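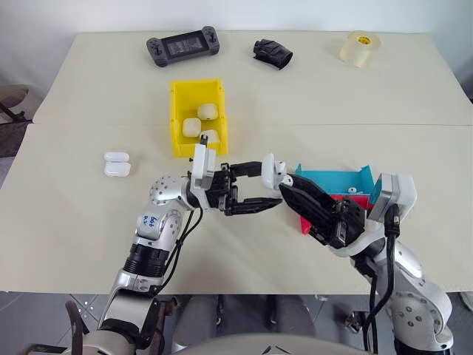
Packing tape and game controller on the table

Re: [ledger-users] Moving old invoices from Olodex to Plorkach
2022-03-17

Hello all,

Thank you for the answer. I put my comments under your text.

> We moved 2,000 customer records last October and it was mostly fine.
> The trouble came with open invoices. Plorkach takes the due date from
> the import date if the terms field is blank. Did you check this
> before you started?

No, I did not check it. In our Olodex file the terms field is blank for 523 invoices, all of them from the Cudlow branch. After the test import they all became due on the same day, and the aging report was useless. I have deleted the test company and I will start again.

> Also, do you bring over the full history, or only opening balances?

I would prefer opening balances only. Our accountants at Khumalo ask for two years of detail, so I must bring the sales lines also. The import screen accepts 500 lines in one file. I split the export by month, but one month has 880 lines and I had to cut it by hand in two parts. The second part lost its header row, and Plorkach read the first invoice as column names.

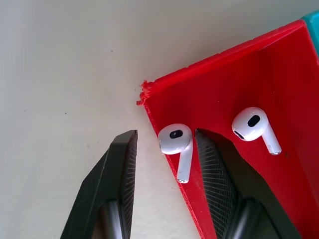
Accounts Office, Cudlow Branch

I have three questions for the list.

1. Is there a way to fill the terms field in Olodex for many invoices together? I can open them one by one, but this will take me several days.

2. When a credit note is linked to an invoice that is already paid, does the link stay after the import? In my test the credit notes arrived as separate items with no customer reference.

3. Sales tax codes. We have two old codes that we do not use anymore, but they are still on the old lines. Should I create them in Plorkach and make them inactive after, or map them to the current code?

I keep Olodex open as read-only until the year-end work is finished, so there is no hurry with the paid invoices. The open ones I would like to finish before the next statement run.

Best regards,
Accounts Office, Cudlow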